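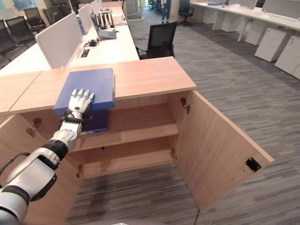
When Domnica Radu speaks about the Sindley hand, she puts her own hand on the table first, with the fingers a little open, and presses. "You see, people think of a hand as a thing which closes," she says. "But in an office, half of the work is pushing, holding down, stopping a thing from sliding."

Radu leads the applications group at Semoment, which has sold the Sindley kit to companies and universities since the spring. The kit consists of an arm, a five-fingered hand, the control software and 90 days of support by telephone. I met her in October at the Narkgate office, together with her colleague Nahuel Cisternas, who writes most of the software for grasping and contact.

I asked first why they chose binders and cupboards, when other suppliers show their robots with boxes on a conveyor. Cisternas laughed a little at this. "Boxes are kind to you," he said. "A binder has a heavy side and a light side. If you press it near the spine it behaves in one way, and if you press it near the opening it behaves in another. Then you have the edge of the furniture, and the binder can tip over it. For us it is a very good teacher."

The customers seem to agree, at least in part. Thaís Barros is responsible for the archive at Mansour, a firm of surveyors which has tested the kit for two months. Her archive has 1,298 binders, and she would like them to be taken out, scanned and put back in the correct place. By telephone she told me that she is satisfied with the hand and less satisfied with the preparation. "Each new cupboard must be taught," she said. "The doors, the height of the shelf, all of this. For the first cupboard we needed 3 days. The next ones were faster, but it is still work, and it is our work and not theirs."

Radu doesn't dispute it. According to her, the teaching will become shorter with the next version of the software, where the arm can use again what it has learnt from furniture of a similar shape. She didn't want to give me a date. "I have given dates before," she said, "and then I had to write letters."

We spoke also about force. The hand is able to press much harder than is needed for paper and cardboard, and the buyer sets the limit in a menu. Cisternas advises to start with the lowest value and go up in small steps. The open palm is more forgiving than the fingertips — it divides the pressure over a larger surface, and a cover is not so easily marked. For picking up a single sheet he still recommends another tool. "I will not sell you five fingers for one sheet of paper," he said.

The price was the question where both became more careful. It depends on the length of the contract, and smaller customers can rent the arm by the month. Barros pays rent, and she will decide before the end of the year if Mansour continues.

Before I left, I asked Radu which task she would like to see next. She thought for a moment. "Hanging files," she said. "The ones with the metal hooks. Nahuel doesn't like when I say it."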